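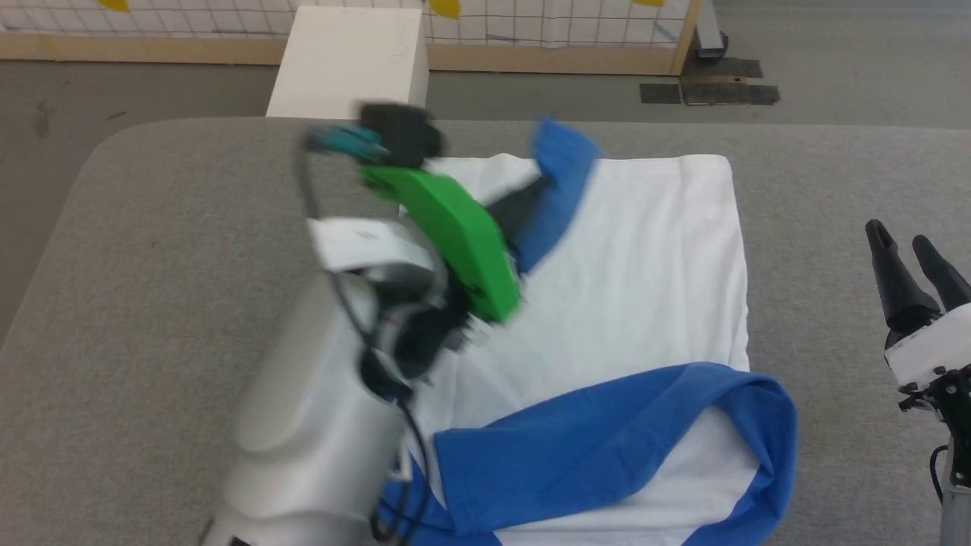
White tee, blue trim, squared off on the gray table. Collar has other plans.

Daryna Zhuravel
@darynaz · 7/16/21
A thread on folding T-shirts, for anyone who also agreed to be in charge of the team laundry during a meeting they weren't listening to.

Background: I play right field for the Stokutbridge Nollons, a rec softball team named after Nollon Street, where we used to practice before they put a dumpster on second base. We have 14 shirts. As of May I wash and fold all of them.

The shirts are white with blue trim. Whoever picked white for people who slide on dirt is no longer with the team. She moved to Ohio and seems happy.

Folding starts with getting the thing flat. I can already hear the "it's a T-shirt, how hard can it be" crowd. Go lay one down. Look at the hem. Smooth the hem. Now look at the sides. You can have a flat hem or flat sides and you'll be offered a choice between them each time.

I've accepted rumples. A shirt on a table should look like a shirt that has been through some things. What I need is for it to be more or less a rectangle with a couple of sleeves attached, and for at least one edge to be straight so I have something to believe in.

Pick your straight edge first, by the way. I use the right side. Get that one running true from shoulder to hem and line everything else up to it. My sister starts from the left side and her shirts come out fine too, so apparently this was never important.

Now the neckband. The neckband is the whole problem.

The body of the shirt is thin and it'll lie down if you ask. The neckband is thicker, it's a closed loop, and it's been sewn on by someone in a hurry. Wash it a few times and it stands up in a twist like it's trying to see over a fence.

Things I have done to a neckband: pressed it with my palm, pressed it with a cookbook, pinched it and pulled it toward the back, spoken to it.

What works best for me is the pinch. Take the band at the side, where the shoulder seam comes in, lift it a little, let the twist fall out, then set it down. If you push straight down on a twisted collar you get a creased twisted collar, and then you have to wear it to the game and stand in right field thinking about your neck.

@ulianastasiv asked why I don't hang them. Uliana Stasiv is our shortstop and owns, by her own count, one chair for clean clothes and one chair for medium clothes. I'm not taking notes from the chair people.

(I don't hang them because the hangers leave those two little shoulder bumps and then we look like a team of tents.)

Next, trim. Colored trim on a white shirt is very helpful to the folder. You can always tell where the neck is. You can tell where the edges are. You can also tell, from across a parking lot, when somebody has folded it crooked.

The wide bands are the worst for this. Leave one alone for a second and it curls over on itself and wanders off the shirt in a big lazy loop. I don't fold it in while it's like that. I chase it down first, flatten the spot where it doubled over, and put it back with the rest of the garment.

Inside out counts as unfinished, and I will die on this hill. If I open the bag and your shirt is inside out, I fold it inside out and hand it to you that way at the field. You have hands. There's a bench.

OK, the actual fold, since three people have now asked and one of them was polite.

Face down. Straight edge straight. Collar settled (see above, see also years of your life). One side in to a line that hits halfway along the shoulder. Sleeve back over itself so it doesn't poke out. Other side, same. You should have a long skinny shirt.

Bottom hem up toward the collar, but stop a little short of it. If you go all the way, the hem climbs over the neckband and the whole thing bulges up top. Then fold in half again. Flip it over. The front should be looking at you with some dignity.

If the front is not looking at you with some dignity, put it at the bottom of the pile. I am running a laundry operation here, and the bottom of the pile is a management tool.

There's a two-second fold going around where you pinch it in two places and cross your arms and it's done. I've watched the video a lot. I've tried it a lot. In my hands it makes a very fast ball.

Uliana can do the two-second fold. She did it in the dugout, perfectly, then dropped the shirt in her bag on top of her cleats. I think about this more than I should.

Surface matters. I did the first few loads on my bed, which is soft, so the shirt sinks and you end up folding some of the blanket too. Kitchen table is better, but you have to wipe it, and then you have to wait for it to dry, and then somebody puts a sandwich on it.

A padded top is the dream. Enough give that seams settle into it, firm enough that you can push a wrinkle toward the edge and have it go. Gray is also a good color for this, since I can see white against it. On my white kitchen table I once folded the same shirt with a napkin inside. It made it to the seventh inning.

Rounded corners too. I have a bruise on my hip the exact shape of the corner on my kitchen table and it's been renewed so many times it should have a lease.

How long does it take, asks Coltel Plumbing (our sponsor, who follows me now, hello). The whole set took me all of a ball game on the radio the first time. I'm down to 7 innings. If they ever speed up baseball I'm in trouble.

Somebody's going to say fold them warm. Yes. Fold them warm. Everyone knows to fold them warm. I too own a dryer and a beautiful set of intentions. The shirts come out warm, I go look for my phone, and it's Thursday.

If it's already Thursday: give each one a hard snap by the shoulders, once, like you're annoyed at it. Lay it out. Run your hands from the middle toward the sides. You'll get most of the wrinkles and the rest can be blamed on the trip over in the car.

Do not snap it by the collar. The collar remembers.

Do not iron over the number. I did this to Shukla's shirt, and the 10 on his back is now more of a general suggestion of a 10. The umpire asked him what it said. He had to turn around and look at himself, which a person can't do, and it held up the game.

Sorting! I stack by number, lowest on top. Nobody on the team has noticed this, including me, the week I stacked them upside down.

Stack no higher than the width of the shirt. Past that the pile leans, and it always leans toward the floor. My floor is where the dog keeps her hair.

A reply I liked: "why not let everyone wash their own shirt." We tried that. One came back pink, one came back fitting a child, and one has not come back. If you see a man in Stokutbridge wearing a white shirt with blue trim and a look of total peace, please ask him for it.

Another reply: "just roll them." Rolling is fine for suitcases. You unroll a softball shirt on game day and it keeps trying to go back to being a tube. Everyone spends the first inning tugging their hem down in the outfield. It looks like a signal. We gave up two runs to that.

Someone wants to know if the blue bleeds. Mine hasn't, in cold water, with nothing else in the load. I'm not going to find out what happens in hot. We play a team whose red trim bled, and they had to start telling people the pale salmon was on purpose.

Grass stains are a separate thread and I'm not emotionally ready for it.

This thread has 1523 views, which is more people than have watched us play in the entire history of the team. Please come to a game. There are bleachers. Bring a cushion, they're the old kind.

Update: Uliana has read the thread and is coming over to "show me the fast one again." I've put out a clean shirt and moved the sandwich.

Update: very fast ball.

Anyway, if anyone has a trick for the neckband that doesn't involve a cookbook, my replies are open. Chair people may also apply.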